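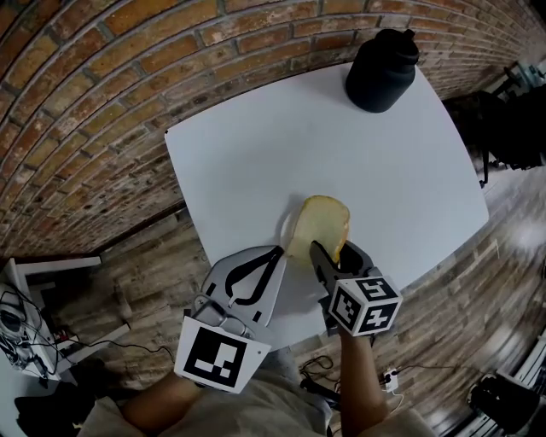

**Kindinier**, club secretary and keeper of this page

The **Skatora Handling Club** is a student robotics club, and I've been in it long enough to be trusted with writing its article (sorry in advance for the brackets). It grew out of an evening class at the Visus workshop, where we still meet, and it's best known for the Baert Round, a yearly contest in picking up things that don't want to be picked up.

## What we do

Members work in pairs with hand-held grippers. One person does the handling, the other keeps the log, and then you swap. The recordings go into a shared library, which stood at 873 takes when we last tidied it up in January, and the coding half of the club uses them to teach an arm to do the same jobs. I'm firmly in the handling half!

Bread is our favourite material. A slice of white is soft in the middle, tougher at the crust, and it shows every mistake you make. Squeeze too hard and you've left a dent, too gently and it slides away from you. The basic exercise is to get one edge of the slice up off the table with one gripper so the other can get hold of it, and new members usually spend their first 25 minutes on that and nothing else.

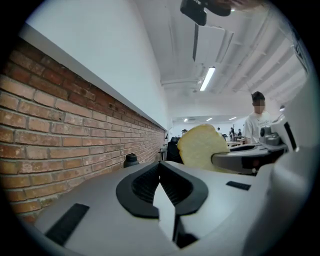
After that come the handovers, where the slice goes from one gripper to the other without touching the table, and these are much harder than they sound. Your wrists want to turn the same way at the same time, and they mustn't. I still get it wrong when I'm chatting.

## The Baert Round

Teams of 4 draw their tasks out of an envelope and get almost 53 minutes to finish the lot. Marks come off for crumbs, dents and anything dropped. Toast has been allowed as a swap for fresh bread in the beginners' group, though there's a long-running argument over whether that makes it easier (I think it does, my teammates don't).

## See also

- Visus evening classes
- Baert Round rules and scoring
- Skatora take library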